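Espiritu Housing Services
Resident Resources - Home Care Series

Storing Bulky Items Between Seasons

Residents of apartments and smaller homes often have more seasonal belongings than closet space. Guest bedding, luggage, camping pads and winter coats take up a great deal of room for most of the year and are needed for only a few weeks of it. The guidance on this page covers cleaning, packing and placement. It applies to all Espiritu properties, including the Hunudar buildings, where storage lockers are assigned by unit.

Before You Store

Every item should be clean and fully dry before it is put away. Body oils, food residue and damp attract insects and mildew, and stains that are barely visible in July can set permanently by winter. Check the care label first. When no label is present, test a mild soap solution on a hidden area and wait for it to dry before continuing.

Empty all pockets and compartments, including the small ones inside lids and linings. Shake out sand and crumbs outdoors, then vacuum the seams with a narrow attachment. Zippers should be closed for cleaning and left slightly open for storage.

Allow at least one full day of drying time for anything with foam or batting inside. The outer cover may feel dry well before the filling does. Stand the item on its edge near an open window, turn it once, and keep it away from radiators.

Edges, Piping and Seams

Wear usually shows first along the edges. Trim, piping and binding tape take most of the rubbing when an item is dragged, stacked or pushed onto a shelf. Run a hand along the full length of each edge and look for loose stitches. A short gap can be closed at home with a curved needle and polyester thread. Longer splits, or splits close to a zipper, are better left to an upholstery or luggage repair shop.
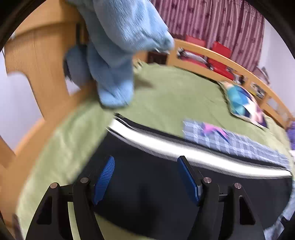 White stripe along the edge of a black item.

Light-colored trim on a dark item needs separate attention. Clean the light part first with a nearly dry cloth, working along the strip, and turn the cloth often so that dye from the dark fabric is not carried across. Bleach should not be used on mixed colors. A soft toothbrush and a small amount of dish soap will remove most scuff marks.

Covers and Containers

Breathable cotton covers are preferred for natural fibers such as wool, down and leather. An old flat sheet, washed and folded double, is a suitable substitute. Lidded plastic bins may be used for synthetic bedding and for items kept in basement lockers, provided that the contents are dry.

Vacuum bags save space but should be used with care. Down and thick foam may not recover their shape after long compression. Residents who choose vacuum bags should open them every few months and let the contents rest for a day.

Cedar blocks and lavender sachets may be placed beside stored items. Mothballs are not permitted in any shared storage area.

Placement in Closets and Lockers

Store heavy items low. The standard Hunudar locker is 1220 mm wide and 900 mm deep, and its upper shelf should hold light goods only. Leave a gap behind stored items so that air can move along the wall - this is particularly important on outside walls, where condensation forms in cold weather.

Nothing should be placed directly on a concrete floor. A slatted board or a pair of wood strips will provide enough clearance. Foam pads and folding mattresses should lie flat whenever possible. If they must stand, support them along the whole length so that they do not sag and crease.

Keep items clear of water heaters, electrical panels and sprinkler heads. Hallways and stair landings may not be used for storage at any time, including during a move.

Labeling

Attach a label to the side that faces out. State the contents, the unit number and the month of storage. Masking tape leaves residue on many fabrics when left in place for a season, so a tied paper tag is recommended for soft goods. A written list kept inside the locker door will make it easier to find things later and may be useful for an insurance claim.

Disposal and Reuse

Items with mold inside the filling cannot be made safe by surface cleaning and should be discarded. Place them in a sealed bag and request a bulky pickup through the property office. Clean items in working order may be left at the reuse room on the ground floor of the Tikia building during posted hours. Mattresses and upholstered furniture are not accepted there.

Questions about locker assignments should be directed to Maricel Tagle, Resident Resources, extension 432.

Page last reviewed May 23, 2022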